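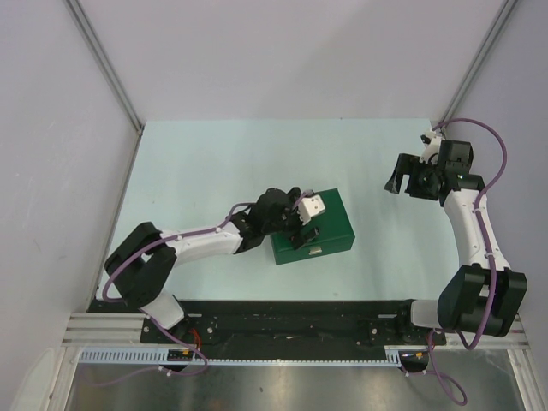

第80期

十一月了，我又开始写盒子。老读者大概已经在叹气，上次写抽屉分隔就写了3000来字，后台有人留言说看到一半去把自己家的袜子理了一遍，我高兴了好几天！所以这期接着来，主角是墨绿色的小盒子，带一个金色搭扣的那种。

先说颜色。我以前买收纳的东西一律买白的、透明的，觉得干净，看得见里面。用了几年之后，架子上全是半透明的塑料，里面的数据线和药盒糊成一团，远看像一排没洗的鱼缸。深绿色就完全是另外一种感觉，沉，稳，放在浅色的桌面上特别精神。薄荷蓝的台面配墨绿，我原先以为会打架，一个冷一个更冷嘛，结果好看得要命，再加上一点金色，整个就提起来了。灰白的墙也帮忙，什么花纹都没有，眼睛自然就落到盒子上。

表面有一点点亮，又没亮到能照镜子的程度，这个分寸我很喜欢。太亮的漆面我有过一只，摸一下一个指印，擦了又摸，摸了又擦，最后送人了。全哑光的也不行，蹭到墙灰就是一道白印子，拿湿布越擦越花。微微有光的最省心，白天和晚上看着颜色还不太一样，晚上开台灯的时候更接近黑，早上又绿回来了。

还有圆边！我对圆边有执念。直角的盒子塞进包里会顶破内衬，放在床头半夜伸手会磕到手背（磕过，很疼）。圆边的拿在手里顺，从架子上抽出来的时候也不会刮到旁边的书脊。

搭扣我想多说两句。小时候家里有个针线盒，也是前面一个小金属扣，我大部分时间不是在找针，是在扣上、打开、扣上、打开，挨了不少骂。长大以后买的盒子都是磁吸的或者直接一个盖子盖上，方便是方便，少了一个动作。小搭扣有个“收工”的意思在里面，东西放好，扣上，今天就不再动它了。我现在晚上写完手账就是这么干的，扣上那一下比关电脑还有用。

说到选扣子，我踩过的坑也写一下，省得你们再踩：

搭扣太紧的，指甲会劈。买之前一定用指腹试，别用指甲抠。
太松的更麻烦，提起来走两步自己弹开，一盒子纽扣滚到沙发底下，我到现在还时不时扫出来一颗。
螺丝露在里面的，要看看有没有毛头，绒布和毛线碰上就勾丝。
颜色偏黄偏亮的金色，配深绿容易显得闹，稍微旧一点、暗一点的反而耐看。这条纯属个人口味。

逛店的事也交代一下。最早是在 Trikivier 看到一批带扣的盒子，开在车站后面那家，门面很窄，楼上比楼下好逛。店里按颜色摆，绿色那一层从豆绿一直排到接近黑，我在那儿蹲了半天，膝盖都麻了。后来又去了 Troslow，价格便宜些，大一号的标价100，可是盖子合上以后前面有条缝，灰肯定进得去，我拿起来又放下，来回三次，还是没买。Plilgate 周五晚上有开到九点的旧货摊，运气好能碰到老盒子，要有耐心翻，也要不怕闻樟脑味。

那盒子里到底装什么？我试过好几种分配，现在固定下来的是这样：

最底下垫一块裁好的薄毡，东西放下去不会哐当响。毡子不用买新的，旧拖鞋垫、旧帽子都能裁，四边各留一点点余量，塞进去刚好绷住。

毡子上面放纸类。票根、朋友寄来的明信片、展览的小册子封面，全部立着放，别平摊。平摊的话要找最下面那张就得把上面的全掏出来，掏完就不想放回去了，我太了解自己了。立着放像翻唱片一样，一翻就到，而且很有乐趣，经常找着找着就坐在地上看起来。

角落里留一个小布袋，装零碎：备用纽扣、一卷和纸胶带、Taheri 那家文具店送的小回形针。他们家的回形针特别细，夹薄纸不留印，我每次去都厚着脸皮多要几个。

不放的东西也得说清楚。电池不放，钥匙不放，润唇膏不放。凡是每天要拿的东西，一进带扣的盒子就完了，早上出门手忙脚乱，没人有那个闲心去开扣子，最后盒子永远敞着口，好好的一个扣子白装了。每天用的还是放敞口的托盘，我家玄关那个竹托盘用了很久，边都磨圆了，照样好用。

摆放上有个小小的心得，盒子不必跟桌边对齐。我以前摆东西强迫症，什么都要跟边缘平行，摆完像售楼处的样板间，自己都不敢坐下。后来有一次随手一放，歪了一点，搭扣斜斜地冲着外面，反而顺眼了，而且手从侧面过来正好够到扣子，开起来也顺手。从那以后我家带扣的盒子全是斜着放的，来做客的人总想帮我摆正，我总是拦着，哈哈。

清洁很简单。外面用干的软布，眼镜布就很好，顺着一个方向擦。扣子的缝里容易积灰，拿旧的软毛牙刷扫一扫，别沾水。里面的毡子换季的时候拿出来抖一抖，晒一个下午再放回去，顺便把不想留的票根清掉。我上个月就清出来一大把便利店小票，字全褪没了，白白的一张，也不知道当初为什么觉得值得留。

桌面我也顺手擦了。浅色台面最怕茶渍，薄荷蓝尤其藏不住，杯底一个圈能看好几天。我的办法是杯子一定放杯垫上，真的留了印子就用湿布敷一会儿再擦，不要上来就用力搓。浅灰的墙比台面好伺候，几道淡淡的蹭痕我就由它去了，离远了根本注意不到，何况每次补漆补出来的颜色都对不上，越补越显眼。

下一期想写写绳子和线，家里的棉绳、礼品丝带、毛线头攒了一抽屉，已经快关不上了。有人有好办法的话请留言，特别是丝带，卷起来会散，折起来有印，我真的很需要帮助！

哦对，上期有读者问那块毡子用什么剪刀裁，普通裁布剪就行，刀口别剪过纸就好。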